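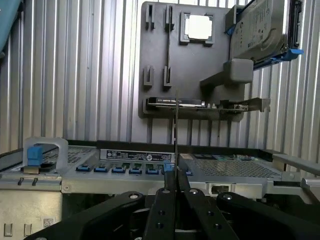
Clostcombe Hardware List Digest, Vol 124, Issue 3

Subject: Re: parts panel for the rebuild bench
From: Aurelia Stanciu

I'd leave the layout of the panel as it is. The long slot at the bottom suits the expansion card, and with the bracket end sticking out past the right side it's easy to see which way round it goes. The square holder is fine for the CPU too.

My only doubt is the hard drive. In the blue caddy it sits at a tilt and pokes up over the top edge. I'd move it down a bit — there may not be room with the grey block underneath, so please measure first.

The ribbed wall throws back a lot of light. A matt sheet behind the panel would help when reading labels.

Dvorak wrote:
> Panel is up at Hutamholm, behind the silver chassis.
> Four slot guides, two upper and two lower. Should I
> make a second one the same, or change anything first?
> Lenico want the drawing by the end of August.

Please send me the drawing before it goes to Lenico.

Aurelia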